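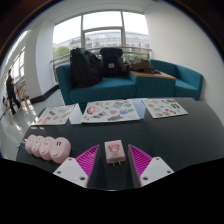

Magenta Fingers, Small Hours of Patience

A gripper you hold in your hand sounds like a half-finished idea, and when Nazmiye Saraç first described hers to me over the phone I'm afraid I asked where the rest of the robot was. She laughed (she has been asked before) and told me to come and see it in October, when she and Tuncac Akgül, her partner in the build, would be putting it through its paces on a tabletop by the windows.

So I went, and I stayed a good deal longer than I had planned, which tends to happen around people who love what they're making.

The gripper has two jaws, each with a ribbed finger in a magenta so bright that you find yourself looking at it even when you mean to look at something else. The ribs were the starting point. Nazmiye had read about fingers that work like the fin of a fish, where you push on one side and the tip bends toward you instead of away, and she wanted to know if she could make a pair in the shared workshop where she and Tuncay rent a bench. The first pair was so stiff that it might as well have been a pair of salad tongs. The second flopped. By the fourth pair they had something that would close on an egg and let you have the egg back, and Tuncay celebrated by making everybody omelets.

"People think the motor is the hard part," he told me, "but you can buy a motor. You can't buy the right amount of squish."

They named the project Hundico, a word Nazmiye liked the sound of and has never managed to explain, and they keep a notebook for it that has grown fat with receipts and coffee rings. On the day I visited, the entry at the top of the page was number 441. An entry can be as long as a page or as short as "no," and there are plenty of the short ones.

What they had set themselves that afternoon was a plug-in charger, a little pink block with a cartoon face on the front. I'd have thought a block would be easy after an egg. But a block has flat sides and corners, Nazmiye explained, and if your two fingers don't arrive together, the first one to touch gives it a shove and there it goes across the table. So a lot of the work is in coming at it squarely, with the jaws wide, and in being willing to back off and try again from a slightly different angle. She does this with great calm. I took a turn myself and had no calm whatsoever!

The fingers bolt to a pair of white angled plates, and the plates have a story of their own. Iraklis Manolakis, who has the next bench over and builds model boats, drew the first version for them on the back of an envelope, and the screw holes have wandered a little with every version since. Tuncay would like them to stop wandering. Nazmiye would like one more go at it, maybe two, and I suspect she'll get her way.

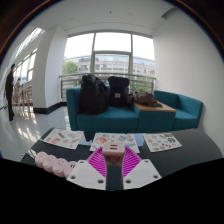
What Comes Next for Hundico

The long-range plan is an arm. Nazmiye's aunt, Birsen Tatlı, has trouble with her hands in cold weather, and the small chores bother her most, picking up a pill bottle or getting hold of a plug. An arm that could sit at the end of her kitchen counter and do a few of those things slowly and kindly is what the two of them talk about on the drive home. They've promised themselves it will be gentle before it is clever.

For now, holding the gripper by hand lets them learn what the fingers want without worrying about six joints and a tangle of wiring at the same time. They have 7 everyday objects on their list, and they won't start cutting parts for the arm until they're happy with every one. The charger is on it. So is a wet bar of soap, and when I asked how that one was coming along, Tuncay looked at the ceiling for a while and then offered me more tea.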